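Home Modules Handouts Reading list Past papers Contact

Household Products and Evidence
Handout 6: Whiter than what?

These notes go with the session on whiteness claims. They assume you have read the Henriques chapter. If you haven't, you can still follow most of it, but the section on panels will seem bad-tempered without the background.

The claim we start from is printed on the back of a Zernico washing powder box: "66% whiter after 2 washes." I have used this box for several years and no student has yet been able to tell me what it means. I can't either. Sixty-six per cent of what? A percentage needs a scale with a zero on it, and the box doesn't say where zero is. It could be a dirty cloth, a cloth washed in plain water, or a cloth washed in last year's Zernico. Each would give a different number, and the firm gets to choose.

There are proper whiteness scales, and you should know that they exist. An instrument shines a known light on a sample, measures what comes back across the spectrum, and a formula turns the reading into a single figure. The instruments are good. The trouble comes in with the formula, which rewards a slight blue cast because people tend to read bluish white as cleaner than yellowish white. So a fabric can score higher with exactly as much dirt in it as before. Keep that in mind whenever "whiter" and "cleaner" turn up in the same sentence.

Most powders sold for whites contain optical brighteners. These are dyes that take in ultraviolet light, which we can't see, and give it back as blue light, which we can. They remove nothing. A brightened cotton shirt outdoors at midday is doing something a plain one can't, and in a room lit by lamps with very little ultraviolet the effect nearly disappears. Brighteners aren't a swindle in themselves — most people buying the powder want their shirts to look white and would be quite happy with the bargain if it were explained to them. My complaint is with the word "clean" on the front of the box.
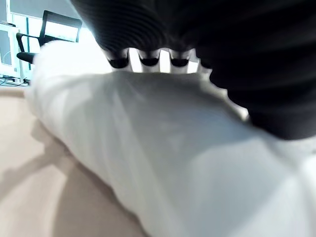
Viewing conditions are the weakest part of nearly every whiteness trial I have read. The Cellmont study, which is on your reading list, had its judges compare towels "in good natural light" and says nothing more. Good from which side? At what time of day? Judges don't see whiteness on its own. They see light coming off a surface, and they correct for the lighting as best they can. Look at the soft white bundle in the photograph: the light is behind it, so the upper edge glows almost pure white while the lower part goes to a pale grey. You probably took it for a single white thing without any effort. Now imagine two folded towels on a table near a window, one slightly further round than the other, and a judge asked to say which is whiter. The correction we make is good enough for daily life, but I wouldn't trust it with a small difference between two detergents.

Cellmont's defenders (Cristóvão Pacheco is the most patient of them) reply that the errors even out. With enough judges and enough towels, some will be well placed for one product and some for the other. That is true if the placing was random. The report doesn't say it was. If the Cellmont towel was always on the left, and the window was always on the left, then adding judges only makes the wrong answer look firmer. The study had over 1,000 judgements, and its press release made a great deal of that. A large sample tells you nothing about a fault shared by every case in it.

Now to panels. Aurora Henriques makes three complaints, and I agree with two of them.

First, judges are often told what the trial is for. A person who knows that one towel has been washed in the "improved" powder will go looking for an improvement.

Second, many trials don't allow "no difference" as an answer. The judge must pick a side. Preferences then appear where there weren't any, and the ones who couldn't tell are counted among the satisfied.

Third, she argues that paid judges can't be trusted at all. I think this goes too far. Payment matters much less than who checks the work, and an unpaid judge who is bored and wants to go home is no improvement. Pacheco's answer to her on this point is short and worth reading.

The Figueiredo trial is better than most. Samples were coded, positions were swapped halfway through, and the lamps are named in the report. It found a small difference in favour of the dearer powder when the fabrics were read by instrument, and none that the panel could see. You won't be surprised to learn that the sponsor, Hustia, quoted only the instrument reading. Both results are correct. They answer different questions, and a buyer who wants to know how the sheets will look on the bed needs the second.

A note on "before" and "after" pictures in advertising. They are usually two separate exposures, and a camera on automatic settings will shift its exposure and colour balance between them without being asked. Dirty cloth can be made brighter and clean cloth duller by accident, never mind on purpose. Treat such a pair as no evidence unless both cloths are in the same shot, side by side, with a grey card.

For the seminar

Bring one whiteness claim from a product you have at home. Copy the wording exactly, small print included. Write down what the product is being compared with, and if the pack doesn't say, write "not stated" and leave it there. Don't guess on the firm's behalf.

Then draft a fair test of the claim on one side of paper. Say how the fabrics would be lit, who would look at them, what answers they would be allowed to give, and what result would make you drop the claim. Last May's group mostly left out the final item, and it carries the most marks.

Reading: Henriques, chapter on panels; Pacheco's reply; the Figueiredo report, methods section only. The Cellmont press release is optional, but do compare its opening paragraph with the tables.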